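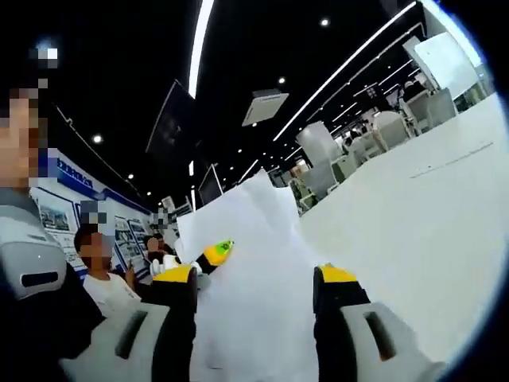
Workplaces > Interviews > Open-plan rooms

Last updated: Wednesday, July 11, 2018

Lumturie Kos on fitting out a room that keeps changing its mind

Lumturie Kos has been laying out offices and labs for Gunawardena since she left school, first as a draftsperson and now as the person who walks the site with the client. The Shanghai room was her second job in the city. It covers 330 square meters on one level, and most of it is open.

"They gave me a list of what the room had to do, and the list was two pages," she said. "Desk work, talks, visitors, paper laid out on tables, people testing things. I asked which came first and they said it depended on the week."

She started with the ceiling. The beams were already exposed, and the client had a quote from another firm for a suspended ceiling to hide them. Kos talked them out of it. The beams and everything around them were painted black instead, which took two painters most of a week.

"You lose a lot of height with a suspended ceiling, and you pay for it," she said. "Black is cheap. People stop looking up after the first day."

The lighting took longer to settle. Long white LED strips run diagonally overhead, and small round spotlights are set between them. Her colleague Gareth Tindall drew the first version with the strips parallel to the walls. Kos said it looked tidy on the drawing, but the tables were going to be moved every few months and she didn't want light that only worked for one arrangement.

"With the strips on a diagonal there's always one near you. If you spread a big sheet of paper out, or hold it up to look at it, you want the light coming from more than one side. Otherwise your own arm is in the way."

The spotlights are on separate switches. She would put in fewer of them now. Tindall wanted more, and they still disagree about it.
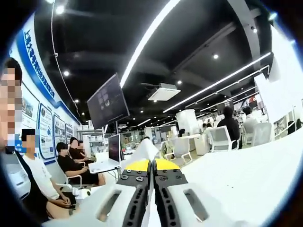

The air-conditioning unit near the middle was the one thing she could not move. The pipework fixed its position, and the first person to sit under it complained within an hour. That was Terence Cropper, who was visiting from the Bevska office and had been given the best desk as a courtesy. The desk was moved and the spot under the unit was left for standing and walking through.

I asked about the display wall, with its blue banner and framed posters. It was the client's idea, and Kos was against it at the start.

"I thought it would turn that side of the room into a corridor. People walk along, read the posters, walk back. Then we put chairs against it and it became the place where everybody sits. They wait there, they listen to a talk from there, they work with a laptop on their knees. I hadn't planned any of that."

The posters have blue borders to go with the banner. Kos asked for frames that open at the front, so that a new sheet can go in without taking the whole thing off the wall. The frames came from Hondska and cost nearly 50 dollars each, more than she had budgeted.

The chairs were chosen for weight. She brought in samples and had Alfie Ashworth, the youngest person on the job, carry each one across the room and back. Anything he complained about was sent back. The room was ordered with 30 chairs, and on busy days more are borrowed from upstairs.

For the large monitor she considered a trolley and decided against it. "A trolley ends up in a corner with its cable wrapped around the wheels. On a pole you can angle it to whoever is sitting there and nobody trips."

Storage is where she thinks the plan fell short. The white shelving was meant for things used every day, with a closed store behind the kitchen for the rest. The store was given up during construction to make room for a meeting booth, so the shelves took everything. She has since asked for 60 lidded boxes in one size. They are due in November.

"Open shelves are fine if somebody has decided what goes on them," she said. "Here that part got skipped, and I should have pushed harder."

Her next job is a smaller building in Mernumora, where she will be working with Fulgencio Carretero on the joinery. The client there has asked for a white ceiling.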